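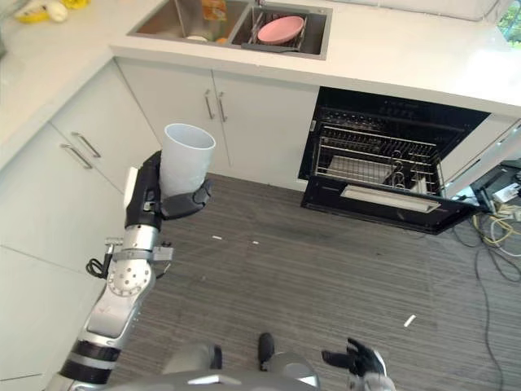

Changes to cup and food waste collections at Flundgate

December 22, 2025

From the first week of the new year, the kitchens and tea points at Flundgate will stop using the mixed recycling bins for cups. The waste contract has passed from Kiltameo to Dasier, and the new firm sorts things differently. Please read this before you come back from the break, as the bins will already have been changed over.

Plastic cups now go in the tall bins with the blue lid. They need to be empty and given a quick rinse. Stack them if you can, as they take up far less room that way and the bins are only emptied twice a week. Lids and straws go in general waste.

Paper cups are a separate matter. Most of them have a thin plastic lining and Dasier will not take them with paper and card. They have their own tube next to the sink on each floor. If the tube is full, leave the cups on the worktop beside it and the cleaners will deal with them in the evening.

Food waste stays in the brown caddies. Tea bags can go in, and so can coffee grounds, but not the little foil pods from the machine in the Yusof Wing. Those should go back in the bag they came in. A bag holds 26 pods and there is a drop-off box by the post room.

The old contract allowed for a fair amount of mess in the recycling. In August we had 13 loads turned away, mainly for food and liquid, and each one went to general waste at our cost. Dasier will charge for a spoiled load from the start, so a half-full cup of tea tipped into the wrong bin can now spoil everything else in it.

We have also ordered 600 washable mugs, to be shared between the buildings. They are plain, dishwasher safe and not meant to be kept at desks. Please return them to the nearest kitchen at the end of the day. The dishwashers on floor 2 are being replaced in the same week, so anyone based there should use the kitchen on the ground floor until the new ones are fitted.

Meeting rooms will no longer have their own bins. Take your rubbish with you when you leave and use the bins in the corridor. If you are booking catering for a larger group, tick the waste box on the form and extra bins will be brought up beforehand and collected afterwards.

Posters showing what goes where will be up over every sink. Spare copies are at the front desk. Batteries, printer cartridges and broken glass are not affected by any of this and should still be handed in at the stores hatch.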